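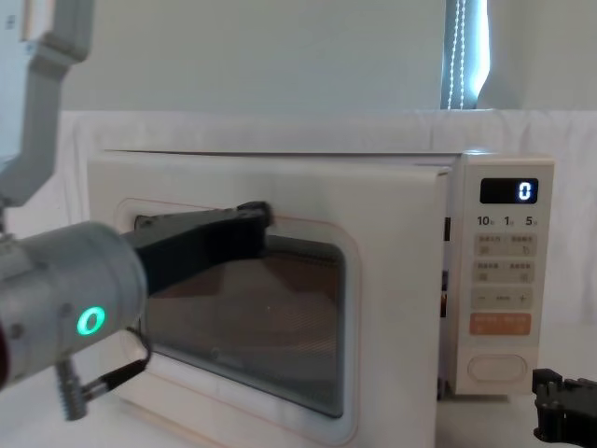
White microwave, door closed, display at 0.

Small Kitchen Appliances – Stiratdale Gallery

Listed by Kai-wen Chuang, 2025-05-26

The appliances in this set are for the shared kitchen at Ferkwood. More pictures will be added in December.

Microwave, item 3916. Off-white finish with a thin orange-red line around the window. The quick-time labels are 10, 1 and 5, and the wide button under them has minus and plus signs – the large oval button is near the bottom of the panel.

Shelf 14. Pickup is from the Dwivedi entrance.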